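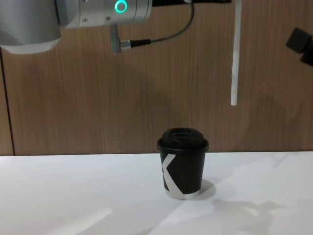 Courses > Hospitality Basics > Counter Service > Unit 4 notes

8 min read

Unit 4: The to-go cup, the lid and the straw

Nov 2, 2021

These are my notes from the session, typed up a bit more neatly than what I scribbled on the whiteboard. If you missed it, read the whole thing. If you were there, skip to the part on straws, because we ran out of time and I talked way too fast.

First, some housekeeping. Marjorie Mellor is still collecting the worksheets from Unit 3 and she has fewer than she should. You know who you are! Put them in her tray by the door or hand them to her in person. Esther Mwakalinga is running the practice hour again, and you can sign up with her.

Where we left off

Last time we did hot cups for people who sit down. To-go is a different job. The person walks away with the drink, gets into a car or onto a bus, and you never get a chance to fix anything. So everything you'd normally catch at the table (a drip down the side, a lid that's only on halfway) has to be caught at the counter, in the couple of seconds before the cup leaves your hand.

I used to manage the morning counter at a place called Fragkou, and one December we kept a tally of every drink that came back to us. Out of 3,438 to-go drinks, 100 came back. I expected wrong orders to be the big one. They weren't even close. Most of the returns were lids. Somebody had pressed down the front, felt it click, and moved on to the next order with the back still riding up over the rim.

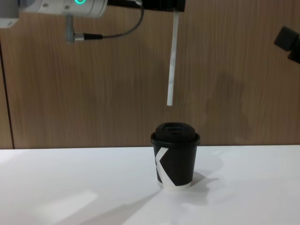

Lids fail at the rim, so that's where your attention goes. Set the cup down on something flat, drop the lid on level, and then press around the edge with your thumbs, starting at one side and meeting at the other. Please don't slap the middle. A lid with a raised dome, like the black one on the small black paper cup, will give under your palm and you'll think it has seated when all you've done is squash it. The wide rim that hangs out past the top of the cup is your friend here – run a fingertip under it the whole way around and you'll feel any spot that's lifting. Darren Tindall asked whether you can do this holding the cup in your other hand. You can, once you've done a few hundred of them. For now, flat surface.

Two more things on lids that people asked me about afterward:

Sizes. A lid that's nearly right is the wrong lid. The sleeves of lids all look alike on the shelf, so check the size stamped on the sleeve before you open it, and never top up a half-used stack from a different sleeve. At Fragkou we stored ours under the cups they fit and the mix-ups pretty much stopped.

Seams. A paper cup has a seam down the side where the paper overlaps, and the rim is a tiny bit thicker there. If the sip opening sits right over the seam, you're asking for a dribble down somebody's shirt. Turn the lid so the opening lands away from it. I like it opposite, but a quarter turn is plenty.

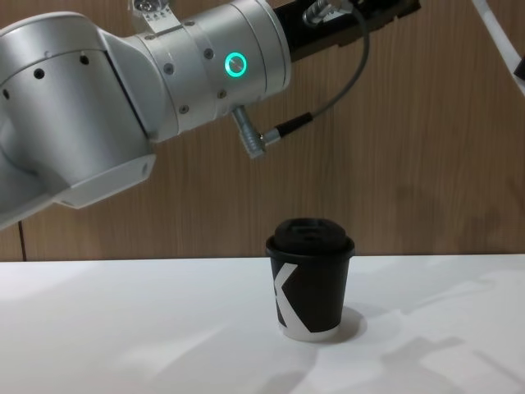 Once the lid is on, give the cup a gentle tilt toward you, over the drip tray and not over the customer's bag (ask me how I know). If anything shows at the rim, take the lid off completely, wipe the rim with a clean cloth and start over with a new lid. Don't try to push a wet lid back down. It slides, it seems fine, and it pops off in the car.

Straws

Okay, the part I rushed. Zhiqiang Jiang brought up a good point, that plenty of people want a straw with a lidded coffee, and not only with iced drinks. Some customers need one to drink comfortably or safely. You don't ask why. You keep them where you can reach them, and when someone asks, you hand one over with a smile and that's the end of it.

Paper straws behave differently from plastic. They don't like being forced, and they don't like sitting around in liquid. So:

– Keep them dry. A box left open by the steam wand will go soft, and then you've lost the lot.

– Hold the straw near the top, by the end the customer won't drink from if you can manage it. If it's wrapped, hand it over wrapped and let them do the rest.

– If they ask you to put it in for them, bring it straight down over the opening and go slowly. Coming in at an angle folds the tip, and a folded tip never really recovers.

– If the opening is too small for the straw, don't make a bigger one with a pen. (I have seen this. It was a manager.) Offer a lid that's made for straws, or leave the lid off if they're happy with that.

– Put it in last, right before the cup goes across the counter. Every minute it stands in the drink is a minute less that the customer gets out of it.

A word about heat, too. A straw takes hot coffee straight past the lips to the back of the mouth, so the first sip can be a nasty surprise. I just say "careful, that's hot" every time, even to regulars who roll their eyes at me.

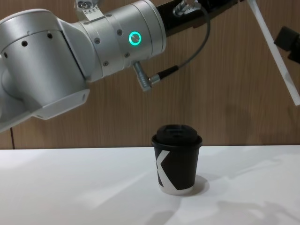
Eulalia Toledo wanted to know about speed, and whether anyone has time for all this in a rush. Fair question! The thumbs, the fingertip and the tilt take me less time than ringing up the next person. Remaking a drink takes ages, and the customer is standing there with coffee on their sleeve while you do it. Slow down on the first twenty cups of your shift and your hands will pick up the pace by themselves.

For next time

Practice with water, please, no hot drinks at home. Lid ten cups, tilt each one over the sink, and write down which ones leaked and where on the rim. Bring the sheet with you. If you can get hold of two kinds of lid, try both and note which one you found easier to seat.

Unit 5 is cup carriers and bags, so wear something you don't mind spilling on.

We use cookies to remember your place in the course. By continuing to browse you agree to our use of cookies. Accept | Manage settings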